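Filed under: Maintenance / Hangar checklists
4 comments | 13 shares

Tie-down and control lock inspection, parked light aircraft
Helusden airfield, revised February 18, 2018

Airframe hours at inspection: 1,182

1. Wing and tail rings. Check for elongation, cracks and corrosion at the thread. Satisfactory.
Comment: left ring turned by hand. Retightened and marked with paint.

2. Ropes. Replace if chafed, stiff or glazed. One replaced.
Comment: knots had slipped almost 6 inches on the tail rope. Leave a little slack at the wings – a tight rope loads the spar when the tyres lose pressure.

3. Ground anchors. Pull test each anchor at bay 101. Satisfactory.

4. Control lock. Confirm that the pin is straight and the flag is attached. Flag missing.
Comment: Fekine flag fitted. Aircraft not to be released with a plain pin.

5. Rudder stops. Look for witness marks from gusts. Light marks, right side.
Comment: measure again in May and compare.

6. Pitot cover and cowl plugs. Fit, then count out before flight. Satisfactory.

7. Chocks. Both sides of each main wheel. One pair split, withdrawn.

Open items: rudder stop measurement, new chocks. Sign off only when both are entered in the log.
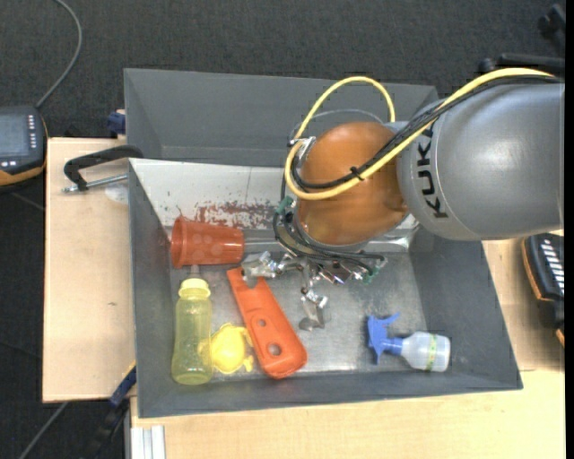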